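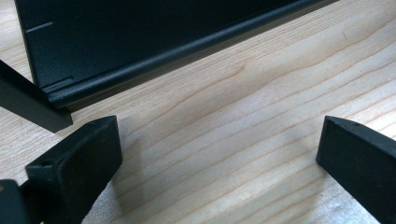
The Second Shelf

Home & Habits | Small Spaces

There is a kind of person who buys a rack so that the table will be clear, puts the rack on the table, and feels that progress has been made. I am that kind of person. My apartment in Stimley has one good table, pale wood with rounded corners, and I have spent most of a year trying to get things off it by giving them somewhere to stand on top of it.

The rack cost $40 at Drevar, the housewares store that used to be a bank. It's black metal, two tiers, with a rim around the top so your belongings can't make a run for it. The clerk said it was meant for a countertop. I asked what would happen on a table and she thought it over longer than I'd expected.

What I wanted was to see wood grain again. You pay for grain. You stand in a showroom stroking it like a horse, and then you take it home and cover it with mail, chargers, and a throwaway cup from Tabrizi that you plan to rinse and use for something. My mother owned a maple table for 39 years, and I believe I saw the middle of it at two Thanksgivings.

The cup deserves a paragraph of its own. Every household has a disposable cup that has been promoted. It came in with coffee and stayed on as a holder of pens, or a scoop for rice, or a thing to trap spiders under. It has no lid and no future, and it outlasts the wedding china.

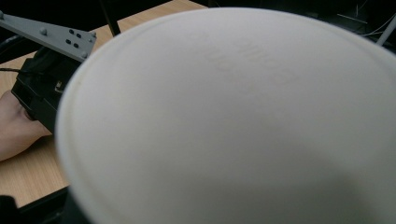

What Goes Up Top

Jurno, which publishes a slim catalog of storage containers and a much thicker one of opinions about them, recommends that anything in a clear jar be "worth looking at." This rules out nearly everything I own. Dried beans qualify. Buttons do, if you're the sort. Rubber bands never have.

White things do surprisingly well. Rice, sugar, cotton balls, bath salts: put any of them behind clear walls and you look like someone who changes the sheets on schedule. The trouble is telling them apart at six in the morning. I've come to think lids should do that work, so a shiny metal one for one jar and a big white one for the other. They don't match, and a matching pair would only tempt me to stop paying attention.

Fill levels are a separate argument. A heaped jar says you've just been to the store. A low one says you live here.

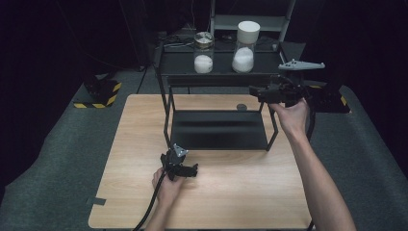 The lower shelf is where the whole scheme gets tested. Leave it bare and you've bought a very small bridge. Put something on it and that something will be forgotten by May. I tried dish towels, then a stack of 5 saucers, then a library book that ran up a fine while I admired the saucers. Now I leave it alone, and I've started describing this as a decision.

It does change how I clean. A table with a rack on it can be wiped in one long pass down the front, followed by a fussy little pass between the legs, which I skip. There's a strip of wood under there that belongs to the rack now.
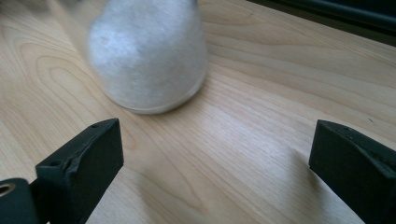
Alvar Kvam thinks the rack is the mistake. Put the jars straight on the wood, he told me, and when you get tired of moving them you'll find out which one you needed. "A shelf is a way of not choosing," he said, over a kitchen table that held 81 seed packets and a toaster.

I went home and tried it his way for an evening. Both jars came down. The rack went on a chair, the chair became unusable, and I ate dinner standing at the counter with an excellent view of the grain. By bedtime the rack was back and so were the jars, though I'd swapped their sides, and I've been reaching for the wrong one ever since.

Last updated in May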